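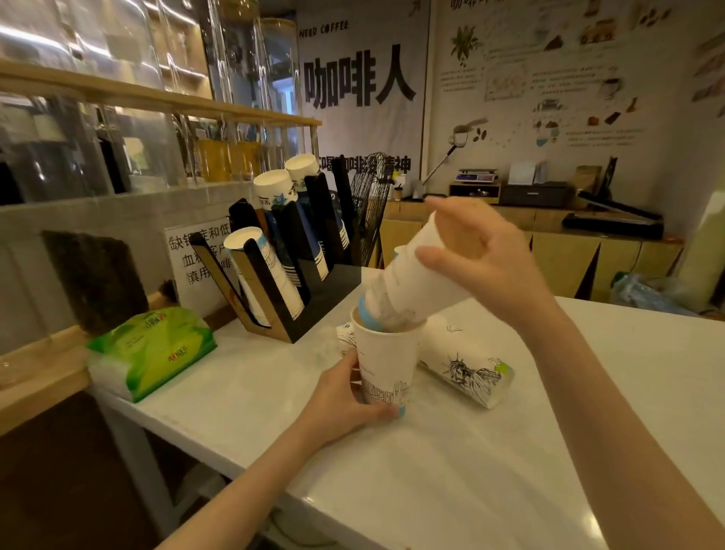
Week 4 handout: learning from head-camera video of people
Robot Learning, second half of term. October 16, 2020

Read sections 2 and 3 of the Tondico paper before the lab. Skip the appendix, the notation changes halfway through.

1. What we're after

Want: a policy for two arms, trained mostly on people doing ordinary jobs with their own hands. Why bother: teleoperation is slow. An hour at the rig gives a handful of usable runs. A person just does the thing.

Cost: no joint angles, no gripper state, no forces. Only pixels, and the pixels move because the head moves.

2. The method in four steps

a) Hand pose per video frame, both hands. Wrist position plus fingertips. Left and right tracked separately, labels do swap when the hands cross.
b) Take out head motion. Everything goes into a coordinate frame fixed to the table. Tables with a shine are bad for this, reflections get picked up as features and they slide about.
c) Retarget. Thumb and fingers become one opening width. Crude. Loses anything where fingers do different jobs.
d) Train on the retargeted tracks, then fine tune on a small set of real robot runs.

Step b is where most groups go wrong. Check it by plotting a point that shouldn't move. If it moves, stop and fix.

3. Paper cups as a test task

Looks easy, is not. Things to think about:

- Two hands, two roles. One steadies, one moves. The policy has to learn that the still hand is doing something. Plain imitation loss tends to ignore it, small motion = small error.
- Cups nest. Once one is inside another you see only the rim. Depth of the stack is hidden.
- Squeeze too hard and the wall buckles. Grip force is not in the video, see 1.
- Motion blur on the fast hand, right when it matters (the moment of contact). Pose confidence drops there. Do NOT just throw those frames out, you'd be deleting the contact.
- Printed cups help the tracker, plain ones don't. Be careful about claims that carry over from one to the other.

4. Stukero result

Same network, same task, two training sets. 200 human clips plus 10 robot runs, against 10 robot runs alone. With the clips the arm lined up the cups far more often. Final push no better. Fits the story: video teaches where to go, says little about how hard.

They then went up to 300 clips. Nearly no change. Reading in the paper is "saturated". My reading: the extra clips all came from one counter, so not much new in them. Open question, worth a paragraph in your write up.

5. Backgrounds

Real shops are cluttered. Shelves, glass, posters, signs, other cups nobody is touching. Jalolora masks everything beyond arm's reach. Dhillon keeps the lot and varies the sites instead. Masking wins on few sites, loses on many. Don't mask the table edge, step b needs it.

6. For the lab

Bring one clip with both hands in view for the whole of it. Run a) and b) only. Hand in the plot of your fixed point and a short note on where confidence falls and what the hands were doing at the time. Half a page is plenty.

Retargetting comes next week. Projects due in December, groups of 2.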